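The Slow Work of Keeping a Virtual Robot Honest

At Nutero, the working day begins at 7 a.m. with a check that takes 20 minutes and moves no metal. The company prepares a mobile robot for use in homes, and most of the preparation happens in simulation. The machine on the screen is called Kunar, and it needs looking after almost as much as a machine on a bench.

I spent two days in March with the team, expecting to write about learning software. I wrote mostly about calibration. A simulated gripper can go wrong in quiet ways. A link is entered a little too long, a joint turns around the wrong axis, a camera is mounted a few millimeters too high, and after that every grasp trained on the model carries the same mistake.

The check starts in a bedroom. The furniture is simple, a bed with a blue cover, a glass-paned door standing open, a chalkboard on the wall, and a wide floor between them. The printed marker on the gripper block is the reference point. The software finds its four corners, computes the position of the block, and compares this with the position that the model claims.
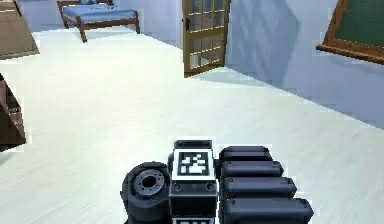
Hopkin would do it the other way, and told me so by telephone: begin with the joints, leave the marker until the end, because a good marker reading can hide a bad joint for weeks. At Nutero they have heard this argument before. Their answer is that the marker reading is cheap, and if it fails there is no sense in testing the rest.

When the reading passes, the joints are moved through 18 fixed poses. The results go into a plain text log, and the log is kept forever. I was shown an old entry in which a single offset had been typed with the wrong sign. It had stayed in the model through 775 training runs, and all of them had to be repeated.

After the joints come the cameras — and this part, I must admit, is less comfortable to watch. A virtual camera does not collect dust, but it has a focus distance, an exposure and a mounting angle, and each is a number that somebody can change by accident. The team looks at the close views by eye. They have a script for it too, made with a tool named Stovulus, but the script measures only sharpness, and a view can have one sharp edge and still be of little use for finding an object. In a close view the background may dissolve into a blue-gray haze, with large shapes left as dark shadows in it. 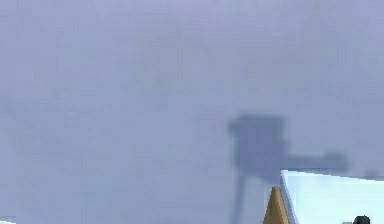
Haze has its own settings, and they are stored in a different file from those of the camera. This separation is old and no one on the team likes it. To repair a bad view, a technician opens both files, returns the values to the last approved version, and then changes one value at a time. It is slow. On my second day, one such repair lasted from ten in the morning until after lunch, and the fault was found in the mounting angle, where they had looked last.

The gripper receives the final test. It must close on a virtual block and open again 100 times, while the program records the position of each finger link. If the links drift apart, the contact settings are wrong, and these are the most difficult to adjust. Make the contact too stiff and the block jumps out of the hand. Make it too soft and the fingers sink into the block like into bread.

Nutero plans to move a part of these checks to the night, so that the log is ready when the first person arrives. The camera views will still be examined in the morning, by eye, before any training is allowed to start.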